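Droltent Bridge — Frequently Asked Questions

These are the questions that come up most in the mailbox, gathered in one place so that you don't have to go digging through old threads at midnight with a dark hallway and a grumpy household. If yours isn't answered, please do write. I read everything, even if I'm slow in the summer months.

What is Droltent, in plain words?

Droltent is a small program that sits between your Zigbee coordinator and whatever home automation software you run. It takes the messages from your bulbs, sensors and plugs and passes them along over MQTT, and it takes commands back the other way. It doesn't have dashboards, it doesn't do voice, and it has no opinion about when your porch light should come on. You keep all of that in the software you already know and (I hope) like.

Do I need an account or an internet connection?

No to both. You need the internet once, to download it, and again whenever you feel like updating. The rest of the time it's perfectly happy on a network that goes nowhere.

Which coordinators work?

The one I test on every release is the Irkanitz stick, the version 2 hardware with the little screw-on antenna. Version 1 works too, but it has less memory and starts to complain when the network gets big. Other sticks may well work if they speak the same serial protocol, and several people have written to say theirs does. I can't promise anything for hardware I don't own, though I'll always try to help.

How many devices can I have?

Droltent itself has a limit of 300, which I set years ago and have never had a reason to raise. Your stick will usually be the thing that gives out first. Keep in mind that battery sensors don't pass messages along for their neighbors, so a house full of door sensors and nothing else will be an unhappy house. Put in a few mains-powered plugs, spread out between the coordinator and the far rooms, and give the network a night to sort out its routes before you judge it.

My new sensor won't pair. What should I try first?

Oh, this one. I've spent more evenings on it than I'd like to admit, so let me go through it in the order I'd do it myself.

Bring the sensor close to the coordinator, within arm's reach if you can. Put in a fresh battery, even if the one in the box claims to be new. Turn on pairing from the Droltent page, and only then hold the reset button on the sensor until its light blinks. Most of them want a long press, longer than feels polite. When the blinking starts, let go and press the button lightly every second or two to keep the sensor awake while it's being interviewed. Sensors like to doze off halfway through, and then you get the famous "unknown device" with no name and no readings.

If you do get an unknown device, remove it from the list, wait for the page to refresh, and start over from the long press. Don't pair it again on top of the half-finished entry.

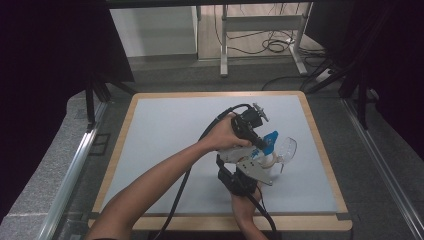
Should that fail as well, have a look at the cable. A stick plugged straight into the back of a computer sits right next to the USB 3 ports, and those make a surprising amount of radio noise. A cheap extension cord, long enough to get the stick out into the open, has cured more pairing troubles than any code I've ever written. It's a dull answer, I know, but please try it before you reinstall anything!

Which Zigbee channel should I use?

The default is 17, and it's fine for most homes. If your Wi-Fi router is on a crowded channel and your lights are slow to respond, you can pick another in the settings. Be aware that changing the channel on a working network can leave some devices behind, and you may have to go around the house pairing them again. Pick a quiet afternoon for it.

Does it work with Fundus?

Yes, and I'm very fond of Fundus, so that one gets a lot of care. Install the Yusof add-on from the Fundus package list, enter the address of your MQTT broker, and restart. Your devices should show up under their Droltent names. If they show up as long strings of letters and numbers, you've started Yusof before naming them — give them names in Droltent, clear the retained messages on the broker, and restart the add-on once more.

My devices show up twice in Fundus. Why?

Most of the time this means an older integration is still running alongside Yusof and both of them are listening to the same topics. Turn one off. If you renamed your base topic at some point, the old retained messages can also hang around on the broker, and they'll keep bringing back devices you were sure you'd deleted.

Can I move to a new computer without pairing everything again?

You can, provided you keep the same stick. Stop Droltent, copy the whole data folder to the new machine, move the stick over, and start it up. The network key lives in that folder, so please keep a backup somewhere sensible. Moving to a different stick is harder. From version 8 onward there's a backup and restore page that handles Irkanitz to Irkanitz moves, including from the old hardware to the new. Going from one brand to another still means starting fresh, I'm afraid.

The web page says "coordinator not responding."

Unplug the stick, wait a little, and plug it back in. If the message comes back, check that no other program is holding the serial port. Fundus ships with its own Zigbee support switched off, but many people turn it on out of curiosity and forget about it, and two programs can't share one stick.

How do I report a bug?

Set the log level to debug, make the problem happen once more, and send the log along with the model of your stick and the version shown at the bottom of the settings page. Please take your network key out first. A few words about what you were trying to do help me enormously, even if they seem obvious to you.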